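Filed under: Robots & Gadgets > Teaching by demonstration > Collecting examples

How many examples before a gripper learns to fold a T-shirt?

zadis_bench
I'm helping out on a small project at Steltcombe where we record people doing household jobs with a pair of hand-held grippers, and the recordings go to train a learning system. We've got 536 examples of folding so far and the thing still grabs at thin air half the time! My question is whether we should just keep going, or stop and sort out what we already have. I've been told both, very firmly, by people who sit next to each other.

Buthelezi
Sort first, definitely. I did this for most of a winter and ended with 1,944 examples, and I'd happily swap them for half that number done properly. When I went back through mine, a whole batch from February had the left and right grippers swapped in the labels – my own fault, I'd been changing over in a hurry – and the model had been learning from it quite cheerfully. Watch 18 of yours from start to finish, picked at random, and write down what's wrong with each. You'll know by teatime whether you need more.

kirker_loft
more data. always more data

pebbledash
I'm with Buthelezi on checking, but I'd look at how you start each one as well. We used to begin recording with the grippers already halfway to the cloth, so the system never saw the approach, and reaching was the bit it was worst at. Now we hold both out in front, wait 2 seconds, then go. It feels daft and it made more difference than anything else we tried.

Both grippers held out in front:

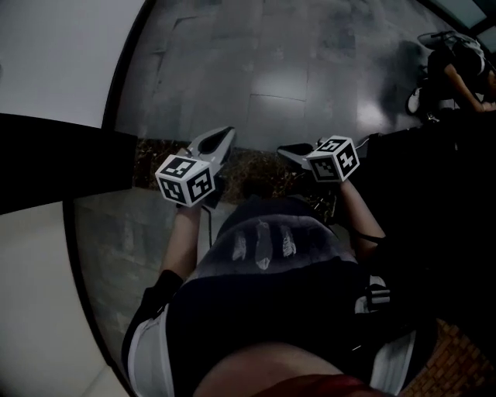
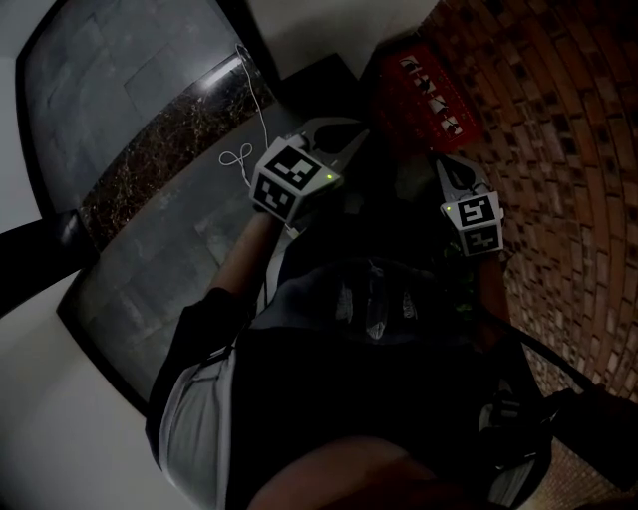
Tracking is the other thing I'd check, as lost tracking can look just like bad folding when you're going through the results. Each gripper has a white cube with the black patterns on it, and if your sleeve or your other hand covers those you lose the position for a moment, then the path jumps. So short sleeves or bare forearms for us, and I try to keep my wrists from rolling over when I reach across (harder than it sounds after an hour of shirts). Plot the path of each gripper for a few of your bad ones and look for sudden hops. If you find them, bin those examples and record some fresh, slower ones. If the paths are smooth, it's probably how the folding is being done, and then I'd get everyone to agree on one way of folding first. We had three and it was a mess.

Comments

zadis_bench: Watched my 18. Five had the shirt already half folded at the start, so thank you, I think.

mossy_kettle: Does the two second wait matter if you trim the start off afterwards?

pebbledash: We don't trim ours, so I can't say. Try a few each way?

kirker_loft: still say more data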